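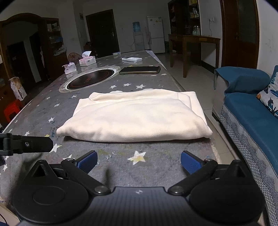 A built-in burner sits in the table with the star-print tablecloth, with a folded fleece cloth in front of it.

The hot pot table

Yen-ting Chiu bought her table for the burner. It is a round induction burner set into the tabletop, and when she saw it in a secondhand shop called Laryea she had the table delivered the same week. She had wanted a proper hot pot table since she moved out of her parents' place.

For the first month the table was used for hot pot twice. The rest of the time it was a desk, a counter and the spot where mail went. Chiu says this is what happens to any long table in a one-room home. The door opens onto it, the refrigerator and the water dispenser are a few steps away, and whatever comes in gets put down there.

"I kept trying to have an empty table," she says. "I gave up on that. Now I have a table I can get ready in a few minutes."

The tablecloth came early on. It is gray with white stars, long enough to cover the table, and it has a stain on one of the stars that has been through the wash several times. Chiu has stopped treating it. She folds the cloth back before she cooks, so the burner and the area next to it are clear, and the guests eat on the bare top.

The fleece was a later addition. Cream-colored fleece shows everything, but it is soft and it dries fast, and she keeps it folded on the table for wiping up drips of water. Grease gets a paper towel. She washes the fleece on its own, without softener, which makes it absorb less.

Tissues stay out all the time. There are two pink-and-white boxes on the table, and on a hot pot night both get used. The remote control lives there as well. Phones are supposed to go on the cabinet before the pot comes out, and they mostly don't.

Yaa Asante sells used dining furniture at Fikiro and has handled a good number of tables with burners in them. Her advice to buyers is to look underneath first. The burner needs open space below it for air, and people tend to push boxes and stools right up against that part. She also asks sellers to turn the burner on and boil a pot of water before any money changes hands. A table she took in last October looked perfect and had a dead control panel, and the replacement part cost more than she had paid for the table.

She tells customers to measure the pot. A flat base matters more than the brand, and a pot that is too small for the ring may not register at all. The glass should be wiped once it has cooled. Broth that boils over and bakes on can be loosened with a damp cloth left on top for 18 minutes or so, then scraped with plastic.

Chiu's storage is the tall wooden cabinet with the arched top, along the left side of the room. The shelves are open, so she keeps bowls low and light things high. She plans to add a basket for the ladles. For now they travel back and forth from the sink in the pot.

Her next hot pot is for six people. The stools stack, and she owns five of them.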